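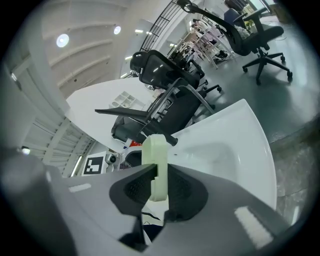 搬家前那一个月，我差不多算是没有家的人，旧的已经不让我好好坐下，新的还不认识我，有人在写给我们的信里这么说，还说自己最后几天晚上是靠着一摞纸箱吃的面，筷子封在不知道哪一只箱子里，只好用两支铅笔代替，吃完了还觉得挺香。

我读到这里笑出了声，随即又有点心虚，我自己去年也是这样过来的，而且没有铅笔可用，用的是量衣服的木尺和一把牙刷柄，这个就不细说了。

关于搬家，大家爱谈的总是钱和力气：请哪一家，几个人，走不走楼梯，大件怎么拆。这些当然要紧，可是我和身边搬过家的朋友聊下来，谁也不会把话题停在那里超过一壶茶的工夫。茶续上第二道，话头就拐到别处去了，拐到抽屉底下的一张票根，拐到厨房墙上那道给孩子量身高的铅笔印，拐到一串已经开不了任何门的钥匙。所以这一篇也打算这样写，先老老实实说一点有用的，然后就由着它拐。

我在原来那套房子里住了十八年，六楼，没有电梯。刚住进去的时候年轻，上楼是跑的，后来是走的，再后来在四楼的拐角处要停一停，假装看看窗外。拐角的窗台上常年有一盆邻居家的吊兰，十几年里换过好几次花盆，我停下来喘气的时候就看它，对它的长势了解得比对自家的花还清楚。决定搬家的那天晚上，我第一个想起来要告别的竟然是这盆吊兰，说出来家里人都笑。

搬家公司是朋友推荐的，叫Novar，规模不大，接电话的人说话慢条斯理，先问我家里有没有鱼。我说没有，问为什么问这个，那边说鱼最麻烦，先问清楚了后面都好商量。后来来看房子，估了价，算上拆装衣柜，三千六百六十七元，这个零头我到现在也不明白是怎么算出来的，但是有零头反而叫人放心，觉得人家真的一样一样加过。箱子是从他们那里买的，牌子叫Skavex，双层瓦楞，侧面开了两个手孔，结实得很，到现在还有几只在我家阳台上装冬天的被子。

有用的话先说在前头。书要装小箱，这一条人人都知道，人人都还要犯一次错，看着大箱子里还有空，总忍不住再塞两本进去，结果封好以后谁也抬不动，又得拆开。盘子要竖着放，像唱片那样插着，中间垫旧报纸。冰箱提前一天断电。灯泡单独包。螺丝拆下来装进小袋子，用胶带贴在它本来那件家具的背面，千万不要统统放进一只“螺丝盒”里，那种盒子打开以后的心情我体会过，一屋子木板围着你，你手里捧着一捧形状差不多的小铁件，分不出谁是床谁是书架。

还有一条是我母亲传下来的：第一晚要用的东西单独装一个袋子，自己拎着走，不上车。毛巾，牙刷，换洗衣服，一壶一杯，一点茶叶，药，充电线，还有剪刀。剪刀尤其要紧，满屋子的箱子都用胶带封着，能打开胶带的剪刀却封在箱子里，这样的故事我听过不止一个版本。那位用铅笔吃面的来信者，在信的末尾也提到了剪刀，说最后是用钥匙划开的。

好了，有用的部分大致就这些，下面开始拐弯。

收拾东西的时候，时间会变得很奇怪。早上九点钟坐到地板上，打算用一个上午把书房清空，拉开最下面一层抽屉，看见一只信封，信封里是某一年夏天的照片，照片背后有字，字写得潦草，认了一会儿，认出来了，于是想起那年夏天的雨，想起淋湿的一双布鞋，想起布鞋后来晾在哪里，等再抬头已经是下午，抽屉还是那个抽屉，里面的东西一件没少，只是全摊到了地上。我爱人走进来看了一眼，又退了出去，过一会儿端进来一碗面。那一个月我们吃了很多面。

舍不得扔的东西，说起来都不值钱。值钱的东西其实最好处理，该留留，该卖卖，心里有数。难的是那些卖不掉、送不出去、放着又占地方的。一只缺了盖子的茶壶，壶身上烧着两条鱼，是在Zitcombe的旧货集市上买的，买的时候就没有盖子，摊主说盖子明年带来，我们也真的就信了，第二年没有去成，后来也一直没有去成。这只壶在柜子顶上放了许多年，插过筷子，插过干花，最后什么也不插，就那么空着。收拾的时候我把它拿下来，擦干净，放进“不要”的那一堆，晚上睡不着，爬起来又把它拿了回来。如今它在新家的窗台上，依然没有盖子。

我问过好些人，搬家时扔掉以后最后悔的是什么。回答五花八门：一件毛衣，一套缺了两本的连环画，一台收音机，一只搪瓷脸盆，一本写满了菜谱的挂历。说挂历的那一位讲得最动情，菜谱是随手写在日期旁边的空白里的，红烧肉写在腊月，拌黄瓜写在六月，下面还有一行“少放盐，上次咸了”，当时觉得是旧挂历嘛，过期的东西，卷一卷就丢了，后来家里再做红烧肉，怎么也不是那个味道，才想起腊月那一页上有一句关于冰糖的话，想破了头也没想起来。

反过来，留下来以后最后悔的东西，也有人讲。健身器械排在前头，其次是别人送的大花瓶，还有成箱的说明书，电器早已换过三轮，说明书还整整齐齐。我自己贡献的是一箱电线，各式各样的插头，搬过来以后又原封不动放进了储藏间，箱子上写着“有用”，两个字写得很大，大约是写给自己壮胆的。
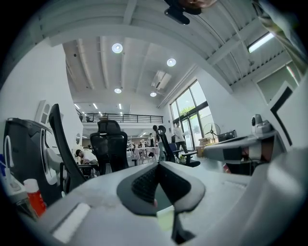 大件又是另一回事。小东西让人心软，大件让人发愁，愁的是它当初到底是怎么进来的。我家那只老衣柜，进门时靠的是四个亲戚和一根扁担，到了要出去的时候，亲戚们的腰都不行了，楼道里又添了鞋柜和自行车，怎么量都差着一截。Novar来的师傅围着它转了两圈，拿手掌去摸柜顶的棱角，说方角的东西最怕蹭墙，蹭一下墙和柜子都要伤。我后来就留意起这件事来，在哪里看见大件都要先看角，就像图里左边那台深色的大家伙，说不准是机器还是柜子，上面的角是圆的，我见了就想，这样的搬起来，墙角大概少受些委屈。老衣柜最后是拆了背板，斜着从门里请出去的，楼上楼下的邻居都开了门看，有一位还替我们挡着自家的鞋柜，一路喊“慢点慢点”，喊得比我们还紧张。

说到邻居，这恐怕是搬家里最没有办法打包的一项。我们那栋楼里的人，平日里往来也不算多，进进出出点个头，逢年过节互相端一碗吃的，知道谁家的狗怕雷，知道谁家星星点点地亮灯到半夜是孩子在备考。真要走了，才发现这些年攒下的竟然都是这样的小事，说不上交情，却也没有别的词可以用。临走前一晚，对门敲门送来一袋刚蒸好的馒头，说第二天忙，肯定顾不上做饭。馒头还烫手，我们站在两扇门中间聊了很久，聊的是水费。聊完了各自关门，我在门后头站了一会儿。

楼下的面包店叫Đorđević，招牌上那几个字母带着小尾巴，住了十八年我也没有念准过，街坊们一律叫它“小尾巴面包”。店里的黑麦面包下午四点出炉，香味顺着楼道往上爬，爬到六楼已经很淡，要开着窗才闻得见。搬走以后我专门坐车回去买过一次，站在柜台前面，店里的人照旧拿了一只黑麦，切片，装袋，什么也没有问，仿佛我只是刚从楼上下来。我拎着面包出来，顺脚就往楼门口拐，走到门口才想起来没有钥匙了。那天的面包是坐在车站的长椅上吃掉一半的。

来信里也有人写到类似的经历。有一封说，搬走大半年以后，下班时一走神，坐回了老地方，抬头看见自家原来的窗户亮着灯，挂的是别人的窗帘，碎花的，心里咯噔一下，第一个念头竟然是这个花色太艳了，和墙不配。还有一封说，自己在旧房子的衣柜内壁上写过一行字，日期和名字，搬走前忘了擦，时不时会想，不知道现在打开柜门的人有没有看见，看见了又会怎么想。写信的人希望对方别擦。我也希望别擦。

我们自己留下来的是门框上的铅笔印。孩子每年生日量一次，印子旁边写着岁数，有一年因为闹脾气不肯站直，那道线比前一年还低。搬走前我想把它拓下来，找了一张长长的包装纸，用软铅笔一点一点地蹭，蹭得满手黑，效果并不好，木纹出来了，字迹倒糊成一片。后来索性拿尺子量了，把数字抄在本子上。孩子已经比我高出一头，靠在门边看我忙，说你要不要现在再量一次，就当收个尾。于是又量了一次，画在最上头，那道线离门框顶已经没有多远了。

搬的那天反倒没有什么可说的。一共七十三箱，师傅们上上下下，四楼拐角的吊兰被人往里挪了挪，免得碰着。车开走以后我回去扫地，空屋子里说话有回音，墙上挂过画的地方比别处白，沙发底下扫出一枚围棋子，一只发卡，还有一颗不知哪年的水果糖，糖纸都褪了色。我把围棋子放进了口袋，棋早就送人了。

新家在二楼，有电梯，朋友们都说电梯买亏了。头几个星期夜里起来总要撞到门，身体还按着老房子的路走，往左三步是卫生间，新家往左三步是一面墙。开关也找不对，进门伸手去摸，摸到的地方总是光的，过了很久，忽然有一天手自己就摸对了，啪的一声，灯亮了，我站在门口还愣了一下，想喊人来看，又觉得这有什么可看的呢。

箱子拆得很慢。按规矩是一周之内拆完，这条规矩也是我母亲定的，她老人家自己都没有做到过。厨房先拆，卧室其次，书拖到最后，书架上先摆了几排，摆得漂漂亮亮的，后面的就懒得讲究顺序了，菜谱挨着地图，地图挨着一本讲养蜂的旧书，我们家从来没有养过蜂。四月里有一阵连着下雨，哪里也不去，我又拆了两箱，找到了那双以为丢了的筷子，就是结婚时买的那一双，漆都磨花了，用一条旧毛巾裹着，和相册放在一起。谁也不承认是自己装进去的。

晚上就用它们吃了面。对门新邻居家的孩子那天正好在练琴，同一段弹了好几遍，每次都在同一个地方卡住，我们端着碗听，听到那里就一起停下筷子等着。

二〇二三年五月

近期文章
春天的第一锅笋
旧毛衣拆线记
阳台上能种活的几样菜
夜班公交的最后一站
一把藤椅的修补
读者来信：我家的第一台缝纫机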